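Flunwood Youth Basketball - progress report, August 2, 2024

Hi all! Registration closed at 139 kids, and the Zastell grant has covered every jersey.

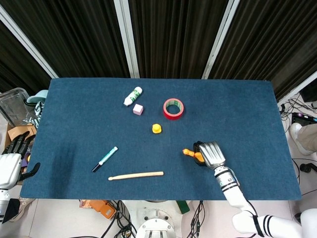
Our summer league got going on both courts at Osagie Park, and the new rims are holding up great. I still owe you the bracket poster for the playoffs - red tape, a glue stick and a marker will get me most of the way there.

Money left: $535, all set aside for referees.

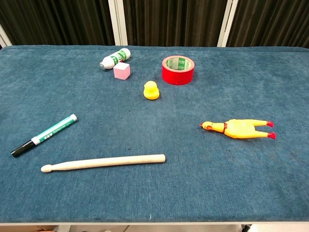
Next up

Playoffs, then a coaching clinic at Vukik Gym. The winter league starts in February.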